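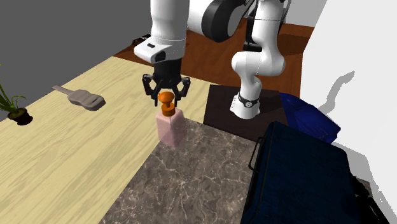
10/14/24

My daughter turned four in January, and I promised her a playhouse in the garden. I kept this promise only now.

We chose the Robles model from Pusport. It came in 36 pieces, and my neighbor Soledad Hinojosa helped me carry them behind the apple tree. The manual says two adults can finish in one afternoon. We needed two days – the ground was not level, and I put the door wall on backwards.

I wanted to paint it green. My daughter wants yellow, with a blue door, so it will be yellow. She already moved in with her bear and a bag of raisins, and she asks me to knock before I come in.

Next week I will fix the small window, it still sticks when it rains.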